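Blog > Music > Gigs and records

Flodutia, second album, second week of me playing nothing else

10/9/20

Quick one as I'm meant to be out the door in 20 minutes. Flodutia. The new record's called Zirnum and I've had it on since it landed. Bus, kitchen, bath. Neighbours must hate me.

If you had the first one you'll know the drill – two keyboards, a drum machine that sounds like it's been left in a shed, Josiane Courtois singing as if she's trying not to wake anyone up. This one's louder. Not loud. Louder. There's an electric guitar on the second track and I did sit up a bit.

Best thing on it by miles is Bailly. Six minutes, hardly any words, the bass doesn't come in til you've given up on it. Then it does and the whole song tips over sideways. I've listened to it on headphones and through the rubbish kitchen speaker and it works on both, though on the speaker you lose the breathing at the start, which I'd miss.

Less sure about the middle. Three slow ones in a row, all in what sounds like the same key, and the last of them has a spoken bit over rain noises. Could of done without the rain. I skipped it twice this week and felt guilty once.

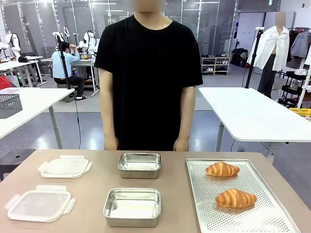
Josiane Courtois told the Desex mailing list that the rain was recorded out of her bedroom window and she fought to keep it in, the label wanted it gone. She said the song had been written to it, more or less, and without it she couldn't find where to come in. Fair enough. Still not for me but I listened again after reading that and minded it less.

Desex are doing the vinyl by the way. 227 copies, numbered, grey sleeve with an insert. I got number 17 and am being unbearable about it. Pressing's decent, a few clicks on side 2 near the run-out, nothing that bothers me. Postage was steep. They say there might be a repress but I wouldn't wait.

Side 2 is the stronger side anyway. Opens with the single, which you've probably heard, the one with the handclaps. Still good. Then a short instrumental, then the one my sister thinks is about a dog. I think it's about moving house. There's a line about leaving the light on for the stairs and I've had it in my head all week, no idea why it gets me.

The closer is just voice and one organ chord held for ages. First time I thought the record had stuck. Now I wait for it.

No gigs obviously. There was meant to be a tour in October, I had a ticket, it's been moved and moved again and I've stopped opening the emails. They did a live stream instead and the sound kept dropping but they played Bailly at the end with the guitar right up and it was great, proper shivers.

Right, coat. If anyone's got the first EP on tape and wants shot of it, comment below. Will pay acutal money.

14 shares
2 comments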